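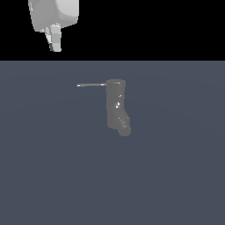
The test bench at Stillbridge, August. Simulated gripper, simulated tap.

Budget corner: we are not buying the arm yet

Members have been asking when the robot arrives. The short answer is that it hasn't been ordered, and the longer answer is a spreadsheet with 241 rows that Dalia Mansour would love you to read. (So far she has had one taker, and he was looking for the room bookings.)

What we have done is spend $171 on extra computer time and put the whole faucet job into simulation first. Lever taps are what the Wokitz fit-out line wants handled, so lever taps are what we practise on. The grey is the default colour, and it has stayed that way because changing it would have meant a meeting.

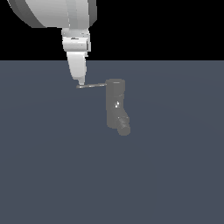 Quotes are in from two suppliers. Rivik will sell us an arm, a gripper and a controller, with installation listed as "to be discussed", a phrase that has never once saved anyone money. Saber includes installation but charges separately for fingers, which you'd think would come with the hand. Both quotes run well past what we set aside last year, when we were young and hadn't priced safety fencing.

Dalia's view is that the fingers are the real decision. A lever handle is a skinny thing to get hold of and the body of a tap is a fat one, and we'd like a single set that copes with both. She has 252 simulated attempts booked for the rest of August and wants the results before anybody signs anything.

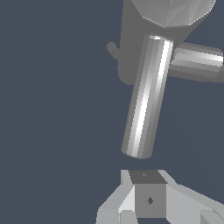
There is also the matter of the floor. The corner by the roller door will need levelling, and the power out there currently runs the kettle and the label printer, though never together. Neither supplier has mentioned this. We've added it as its own line, below fencing and above training, where it can frighten people in the proper order.

If you want a say, send your comments to Dalia by the end of the month. Nine people have already asked whether it could make coffee. Please don't be the tenth.

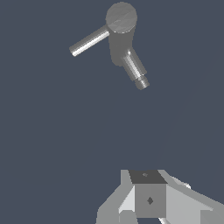
What's still to be priced

Spare fingers, one set
Fencing and a gate that shuts
Floor levelling by the roller door
A second circuit, for the sake of the kettle
Two days of operator training, lunch not included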